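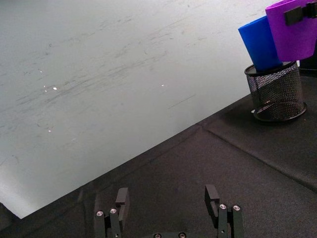 二月进展汇报(写给Grotari基金的各位)

大家好,又到了交作业的时候。上次说好这份报告写短一点,我试了,没成功,因为这个月的事情实在太多,请泡杯茶慢慢看。

先说最要紧的:Brillia社区旧书修补工作坊二月照常开了,每周两次,晚上七点到九点。报名的有20人,坚持到月底的是16人。走掉的四位里,有两位是换了夜班,一位搬去了外地,还有一位说胶水的味道受不了(我给她推荐了淀粉糨糊,她说再考虑考虑)。对于冬天晚上的活动,这个出勤我是满意的,下雪那晚教室里居然还坐了大半屋子人,暖气又坏了,大家戴着露指手套缝书脊,场面挺感人的,也挺好笑。

课程内容和计划书里写的有点出入,这里交代一下。原来打算第一周讲纸张和纤维,第二周讲拆书,第三周才动手。结果第一晚就有人把自家的老菜谱、字典、连环画抱来了,眼巴巴看着我,我实在不好意思再放一个半小时的幻灯片,于是纸张那部分压缩成二十来分钟,剩下的时间直接教补裂口。后来发现这样顺序反而好讲,大家手里有了活儿,再回头听为什么要看纸的丝缕方向,一听就懂。第二期我想就按这个顺序来,如果你们觉得需要正式改计划书,请告诉我用哪个表格,上回那个表格我在你们网站上找了半天。

书这边,到月底一共修完9本。听起来少,我知道计划里写的是每人一本!可是修书真急不得,一本散了架的字典,光是把旧胶一点一点刮下来就要两个晚上,重新锁线又要一个晚上,上了新的书脊布还得压着等它干透。剩下几本都在压书机里或者等着做封面,三月中旬应该能陆续交回去。最难的是一本地方戏唱本,纸脆得翻一页掉一角,那位学员很有耐心,用薄皮纸一页一页托,现在托到一半多了。我每次走过她桌边都不敢大声喘气。

再说材料。皮纸和麻线还是从Osen纸行进的,质量稳定,老板娘还多塞了一包边角料,正好给新手练手。书脊布就不太顺利,订的是深蓝,来的是一种很难形容的绿,退换来回折腾了十天,中间我们只好先做不需要布的活儿。压书机原来有两台,一台的螺杆滑丝了,拧不紧,我找附近修自行车的师傅看过,他说能修,但要等配件。这段时间我们用砖头包上旧毛巾代替,效果其实还行,就是搬来搬去腰疼。

钱的部分。本期拨款里材料费花掉将近2,000元,比预算略少,省下来的主要是纸,边角料帮了大忙。场地费按合同走,没有变化。讲课的补贴我只领了一半,另一半想留到第二期,给来帮忙的老师傅当车马费,他从城那头过来要换两趟车,总不能让人家白跑。所有票据都扫描好了,和这份报告一起放在共享文件夹里,有一张买棕刷的收据被茶水泡过,字还认得出来,但有点费眼睛,先跟你们财务打个招呼。

有几件没做好的事也得说。第一,宣传做晚了。海报一月底才贴出去,很多人是听邻居说了才知道的,所以学员里年纪大的多,学生几乎没有。我本来很想拉几个中学生进来,第二期准备提前去Rees图书馆谈,他们的阅览室周末人多,贴一张海报顶外面十张。第二,修补记录写得不齐。计划书里答应给每本书留一张记录卡,写清楚破损情况、用了什么材料、怎么做的,结果头两周大家忙得不亦乐乎,卡片全是空白的,后来靠回忆补了一部分,不敢保证都准。现在我改成开课前先填卡再发工具,有人抱怨像上学点名,不过卡片总算有字了。第三,我自己讲课老超时,值班的保安大叔已经来敲过三次门了,以后我定个闹钟。

也有意外的收获。有位学员以前在印刷厂上班,闭着眼睛都能折出整整齐齐的一沓书帖,折得比我快多了,现在每晚开头那一刻钟就归她带。还有人修完自己的菜谱以后,把楼上楼下的旧书都收来问能不能一起修,我赶紧拦住了,先把手头的做完再说!不过这倒让我有个想法:第二期结束以后,能不能办一个下午的开放修书,街坊带书来,学员当场给看看,能补的小裂口当场就补,大毛病的给个建议。花费不大,主要是纸和糨糊,外加一点茶水点心。我大概列了个单子,放在共享文件夹的最后一页,你们要是有兴趣,咱们可以在下次通话时聊。

三月的安排是这样:上半月收尾,把还没完成的书交回去,压书机修好;下半月开始第二期报名,名额还是20个,我打算留几个给学生。课程表还没最后定,要看教室那边合唱队排练完了没有,他们三月有演出,借走了我们一个晚上,说好四月还。

需要你们帮忙的有两样:一是确认一下剩下的讲课补贴能不能转到第二期用,二是海报上你们的标志用新的还是旧的,我手上两个版本都有,印错了怪浪费的。这两样月底前回我就来得及。

教室每周两晚都开着灯,欢迎随时来坐坐,带本破书来更好。

Brillia旧书修补工作坊 项目负责人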